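Back from the Trelillow open day, quick post before dinner because I'll forget half of it otherwise.

Got there at 10, already a line. Some 80 people crammed into the first hall, one coffee machine. Badawi had the big stand with the warehouse carts, skipped it, too loud. What I wanted was the Rudine room upstairs, the simulation demo. One arm, one table, a few household things on it, all on the computer. You pick an object, the arm goes for it. Candlestick, plate, a little red thing like a gaming die. I said the red one, obviously.

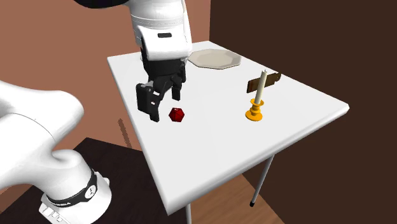
They run each task 280 times in the simulator before anybody lets it near real hardware, and they change the layout a little every time. I asked what happens when it drops something. Reset, go again – takes a second. Wish my kitchen worked like that.

Talk at noon was supposed to be 40 minutes, went well over. Slides tiny. Left beofre the questions and got the 193 bus back to Pisbridge with a sandwich.

Would go again, they do another one in May I think. Bring water. And go upstairs first, the line gets silly after lunch.

3 comments
Share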